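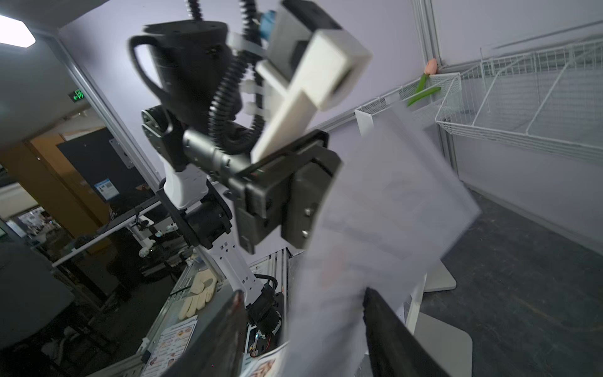 One reader wrote in to say that she keeps only the menus she has ordered from twice, and throws the rest in the recycling bin the same night. It's a good rule, and it's the one to start with if flyers have taken over the bench.

Sorting takes 20 minutes.

Clear a tabletop and lay the sheets out flat. Unfold anything folded – prices are often on the inside – and check for an expiry date on the coupons.

Keep one menu per restaurant. If you have two from Ristora, the newer one stays.

Glossy paper slides around in a pile. A bulldog clip in the top corner holds up to 22 sheets. More than that and you need a folder.

Thin or see-through sheets tear at the creases. Slip them into a plastic sleeve, or copy the phone number onto a card and let the sheet go.

Work gloves, keys and the rest of what lands on the table need their own hook or tray. Put them away before you start.

Go through the folder again in May.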